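Eltard method

The Eltard method is a procedure for training robot manipulation policies from demonstrations recorded with hand-held grippers. A person performs a task while holding the gripper, and a camera fixed to the tool records the fingers and the work surface. It was developed by Selim Bozkurt and colleagues at the Citesano laboratory.

The method differs from earlier hand-held approaches in how it labels jaw opening. Older pipelines relied on printed markers attached to the fingers. Eltard estimates the opening directly from the outline of the fingers, using a small network trained on 800 annotated stills. Recordings in which either fingertip leaves the camera's view for too long are discarded.
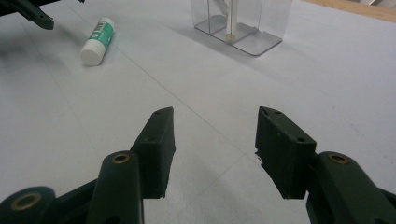 View from a hand-held gripper during tabletop work, with a glue stick and a clear divided container beyond the open fingers.

The main evaluation used 394 demonstrations of sorting stationery and small household articles. Policies trained with marker-free labels completed 91 per cent of trials, compared with 93 per cent for marker-based labels, a difference the authors did not consider significant. Most failures involved transparent objects, whose edges were poorly localised against pale surfaces.

A later variant, Prirnirska, extends the procedure to two grippers used together and synchronises their recordings by audio. Its behaviour with deformable objects has not been reported.

See also: Imitation learning; Parallel gripper; Szabo calibration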